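How to Practice the Sprint Start Without Blocks

Most club runners at Vurncombe get to use starting blocks only once a week. The drills on this page need a flat stretch of track or grass and a strip of tape. Do them after a full warm-up.

Step 1: Find your front foot

Stand with your feet together and lean forward until you have to step. The foot that stays behind is usually your front foot in the start. Repeat a few times. 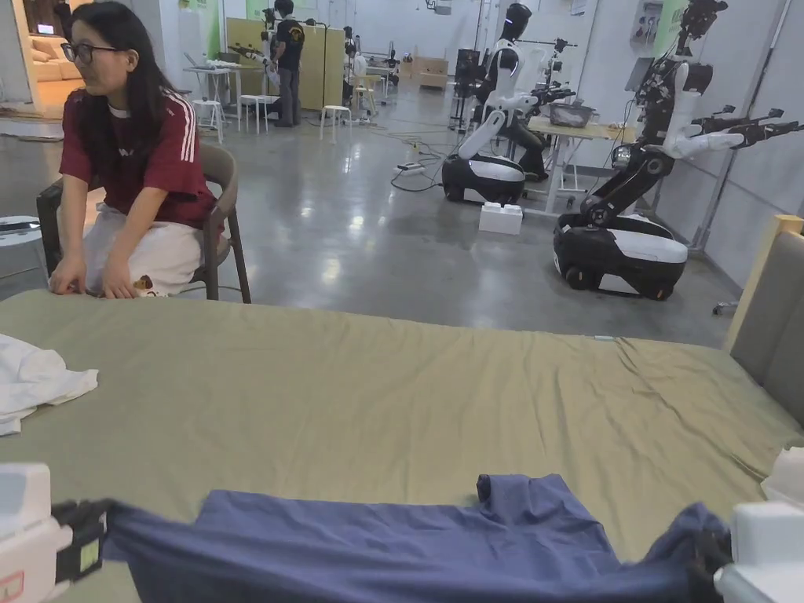 Step 2: Mark your positions

Put tape on the ground for the start line. Place your front foot 2 foot lengths behind it and your back foot one more length behind that. Hands go just behind the line, a little wider than your shoulders.

Step 3: Rise to "set"

Lift your hips slightly above your shoulders and hold still. Keep your neck relaxed and look at the ground. If your arms shake, move your feet back a little.
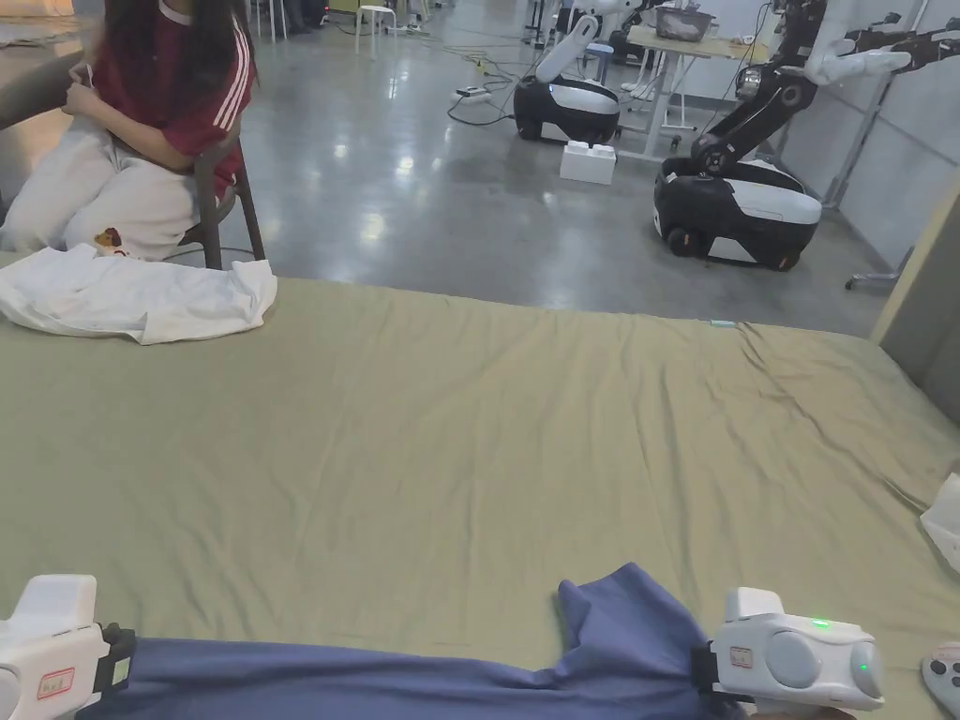
Dark garment on a green cloth.

Step 4: Push, then run

Push with both legs. Drive the arms hard and stay low for the first few strides. Run 13 meters and walk back. Beginners should stop after six starts, and nobody should do the drill on tired legs.

Step 5: Add a signal

Ask a partner to clap at uneven intervals after calling "set." Go on the clap. If you move early, stand up and start over.

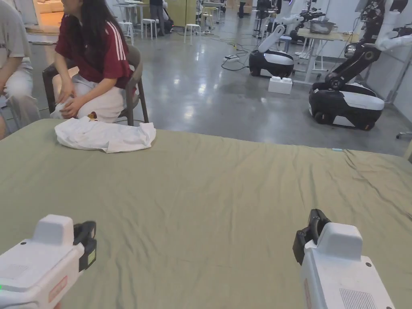 Arvo Räsänen: I did these on grass through December and my back foot kept slipping. Moving it closer to the front one helped. I'd also rest a full two minutes between starts.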